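The Second Life of the Office Desktop

At Plurkosar, a refurbishing workshop, retired desktop computers are opened, sorted and prepared for another term of service. The workshop received 698 machines last year, most of them from schools and public offices.

Each tower is laid on its side and its side panel removed. The power supply, the memory and the processor socket can then be inspected from above. 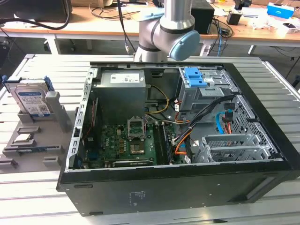
The Processor

Processors receive particular attention. "The chip is often the most valuable part in an old machine, and the easiest to damage," said Saimi Karppinen, head of intake.

A chip out of its socket is kept in a holder with a raised seat.
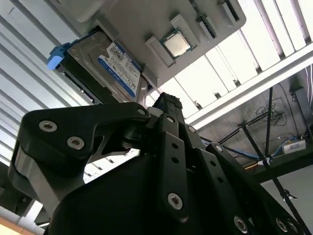 Staff members record the model before any part is reassigned. Over 50 processors were matched to new boards in November alone.

Drives and Caddies

Drive caddies - the blue plastic carriers found in many office models - are set aside for reuse.

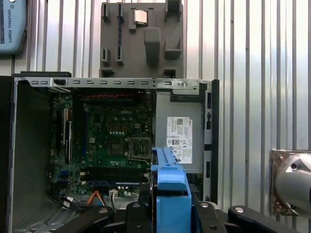
Return to Service

Reassembly follows a written procedure in 2 stages, beginning with the board.

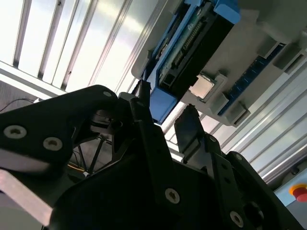

Completed computers are offered to local libraries at a fixed price of $230. Applications are reviewed by Ruaridh Swanson.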